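Forums > Members' Hall > Building and Facilities > Kitchen and Catering

Home | Rules | Search | Members | Log In

Thread: Proposed change to tray and cup service at the Sunday lunch

ypanasiuk
Members are invited to comment on the proposal to end tray service at the Sunday lunch, beginning in June. Under the proposal, plates would be carried to the tables by servers, and diners would no longer collect their meals at the counter. The house board will consider all remarks posted in this thread before it votes. Members are asked to confine their comments to the lunch itself. Parking and the coat room have their own threads.
Yevhen Panasiuk, House Secretary

koval_east
I wish to register an objection. The hall seats 80 at lunch, and the present line moves well. Table service would require servers we do not have, and the last tables would receive their meals long after the first. I attended the Geltisach hall when it made the same change, and the soup reached us after the meat.

Hordiienko_I
With respect to the previous member, the Geltisach lunch is served from a kitchen on another floor. Ours opens directly onto the dining room, and the distance to the farthest table is short. The greater difficulty is the line. Several of our older members cannot carry a loaded tray and hold a cane at the same time, and they have been asking others to carry for them. Some have stopped coming. I would ask the board to give this more weight than speed.
Ihor Hordiienko

tokbridge_annex
At the Tokbridge annex we adopted a mixed arrangement. The counter remains open to anyone who wishes to use it, and a member who places a card on the table is served there. The cards are kept at the door. On a busy day we serve 40 meals at the table and the remainder at the counter, and the kitchen prepares both in the same order. I recommend it to the board, although I concede that the first month was untidy.

koval_east
The mixed arrangement would be acceptable to me, provided that the counter is not reduced. I would also ask what becomes of the trays. The hall paid for them out of the general fund, and they have years of use left in them.

ypanasiuk
The trays would be retained under any arrangement. The inventory lists 214 of them in two sizes, together with the clear cups. The smaller size does not hold a dinner plate and a bowl side by side, and this has been the subject of complaints on more than one occasion. The board has no plan to sell either size.

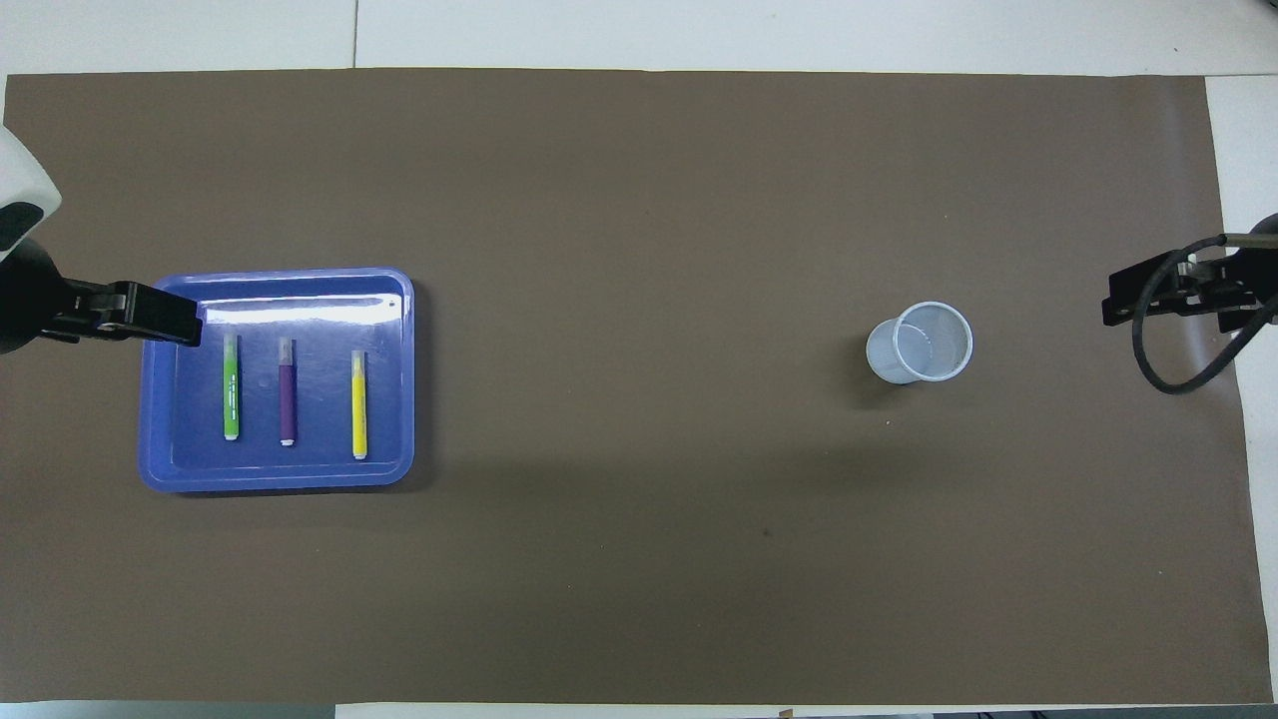
Will members who prefer to carry their own meals still be allowed to do so?

Members may continue to collect their meals at the counter until the board votes, and the mixed arrangement, if adopted, would keep the counter open for the full lunch period.

marta_w
I am grateful for the clarification. May I raise the matter of noise? The return rack stands beside the door, and trays are stacked there while the speaker is being introduced. Whatever is decided about service, the rack should be moved to the kitchen side.

Hordiienko_I
I second the request concerning the rack. It could stand by the pantry wall without blocking the fire door.

koval_east
I do not agree. A rack by the pantry would send every diner back through the line to return a tray, and we would exchange a little noise for a good deal of crowding. The introduction could simply begin later – the minutes show that it used to.

tokbridge_annex
Our rack is on wheels and is brought out after the speaker has finished. Diners leave their trays on the table until then. I do not claim that everyone likes it.

ypanasiuk
Both positions on the rack have been recorded. I have also been asked privately about cost. The wheeled rack quoted by Tronex, with delivery, comes to $3,771, and the present budget does not provide for it. The existing rack can be moved at no charge. Members who favor the purchase should say so here and indicate which part of the budget they would reduce.

marta_w
I would not favor the purchase at that price. A trial of the pantry wall for one month would be sufficient.

koval_east
I will accept a trial of one month, on the understanding that it ends if the line backs up into the hallway.

ypanasiuk
The request for a trial will be placed before the board together with the mixed arrangement. This thread remains open for comment.

Recent topics
Hours of the upper reading room
Replacement of the coat room hooks
Guest policy at the Sunday lunch
Parking behind the annex
Minutes of the house board, June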